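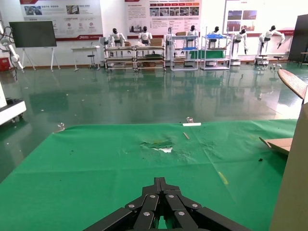
Packing area: new cartons and the green cloths

The changeover to the new cartons is nearly finished at Lutdale, and most of what follows is for anyone who packs. The old stock of glued boxes ran out in September. Everything small now goes out in the fold-up cartons from Ceder, which come flat and need no tape on the base.

We ordered 1,000 of the small size and 1,111 of the large. The odd number is down to how they are bundled at the supplier's end and there is no need to query it. After the first few weeks we have 927 of the large ones left. The small ones go faster and will be reordered before the end of the year.

Both sizes are plain brown corrugated card. The small one is a mailer tray: a shallow bottom with the lid attached along the back edge, and flaps that fold in at the sides. The large one has more panels and takes longer to learn. Several people have folded it inside out at the first attempt. If the tabs are pointing at you and have nowhere to go, open it out flat, turn it over and start again. Forcing it splits the card along the crease, and a split carton can't be used for anything going by carrier.

The method that has worked best for the small tray is as follows.

Lay the blank flat with the lid furthest from you. Run a thumb along every crease before folding anything. Bring up the two sides, then the front, and push the front tabs down into their slots until they sit level with the base. Stand the lid up and leave it standing while you pack. Fold the lid flaps inwards only when you are ready to close, and tuck them down inside the walls.

For the large carton, fold the two long sides first. It helps to tip it onto its side while you work on the tall flaps, as they tend to swing back when the box is upright. The rounded tabs go in last. They are a tight fit when new and ease after being worked once or twice. 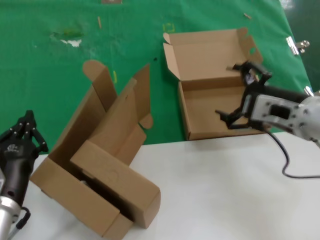 Please don't fold up more than you need for the job in hand. Made-up boxes take a lot of room, and they get knocked about and lose their corners. Twenty flat ones can be kept beside the table in the space that two made-up ones would fill. Flat cartons should be stored lying down, never on edge, or they bow in the middle and the lids won't sit square.

We have had a few comments about the lid on the small tray lifting at the front. One strip of paper tape across the middle is enough. The brown paper tape is the one to use. The clear plastic tape has been withdrawn from packing, although there are part rolls in the drawers which can be used up on shelving labels.

Cloths and table tops

The green cloths have had a hard year. The one with the tear, where the white underside is showing, is on the list for replacement. Until the new ones arrive, keep small parts away from the torn part, as the edges catch. Please don't patch it with tape. This was tried on another cloth and the tape lifted more of the surface when it came off.

Replacement cloths have been ordered from Namboodiri in the same green. They are a slightly heavier weight and should crease less. They will be cut to size here, so if your table is a different length from the standard one, leave a note of the measurement on the board before the order is cut. The offcuts will be kept for lining shelves.

The other thing is crumbs and scraps. Bits of card, slivers of clear plastic and short lengths of stick have been left on the cloths between jobs. Small pieces work their way into the creases and then turn up inside somebody's box. One customer has already sent us a polite note with a piece of plastic attached to it. At the end of each job, lift off anything large, then brush the cloth towards you into a dustpan. Brushing it onto the floor only moves the problem, and the floor marks easily. Once the cloth is clear, pull it flat and smooth it from the middle outwards.

White table tops can be wiped with a damp cloth. No spray cleaner, please, as it makes the card go soft if a box is put down before the surface has dried.

Spare card

Flat pieces of clean brown card are worth keeping if they are bigger than a sheet of paper. We use them as dividers in the Wanavus orders and as a base under anything heavy. Smaller pieces, and anything torn or marked, go in recycling. Take off tape and labels first.

Some large sheets have been left lying on the tables. They should go back to the rack when you finish, with the longest edge at the bottom so that people can see what sizes there are.

A spare set of both cartons, folded and unfolded, will be left out from 8th October for anyone who would like to practise. Take them apart again when you are done. If you find a quicker way of doing the large one, write it down and pin it above the tape drawers.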